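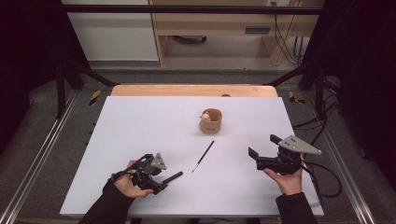
Murkurdale Creamery Puts Yogurt Culture Claims to the Test, Drops Most of Them

MURKURDALE, 2021-05-02. Murkurdale Creamery is taking the words "gut health" off every tub of yogurt it sells. The new labels will reach stores in August.

The creamery has used the phrase for years, as have many of its competitors. It now says it can't back it up for its own products, and it doubts that a lot of other dairies could either.

The change follows a review of the company's cultured range: plain yogurt, Skodeck (a thick strained yogurt), a drinkable yogurt sold as Urell, and a kefir. Outside lab Murín tested 396 tubs and bottles taken from store shelves. The creamery asked for shelf samples because tests run on fresh product at the plant say little about what a shopper takes home.

All 4 products contained live cultures on their use-by dates. The amounts were another matter. Counts in the drinkable yogurt varied widely from one bottle to the next, and bottles from warmer store coolers tended to do worse. Kefir held up best. Plain yogurt and Skodeck fell somewhere between the two.

"Live cultures" will stay on the label, with the names of the bacteria used. "Probiotic" will go, along with "supports digestion," "naturally balancing" and the small green leaf that never stood for anything in particular.

Murkurdale Creamery is not claiming that yogurt is bad for anyone. It is milk that bacteria have thickened and soured, it tastes good, and some people who have trouble with lactose find it easier to eat than milk. Whether a particular tub does anything more than that depends on the strain, the amount and the person eating it. A label with room for a few words can't settle the question, and the creamery would like to stop pretending otherwise.

Shoppers may reasonably ask whether a company that drops a health claim is just making a different kind of sales pitch. The creamery expects to be asked and would point to the lab report, which includes the poor results. It will be sent to anyone who requests a copy.

The recipes are not changing. Neither are prices or tub sizes. Almost 620 stores carry the range, and tubs with the old labels will be sold until they run out.

A second round of shelf testing is planned once the new labels are out, with extra attention to cooler temperatures. The creamery has made no decision about the future of the drinkable yogurt.

About Murkurdale Creamery

Murkurdale Creamery makes yogurt, kefir, butter and sour cream from cow's milk.

Requests for the report and other press questions may be sent to the Murkurdale Creamery press office.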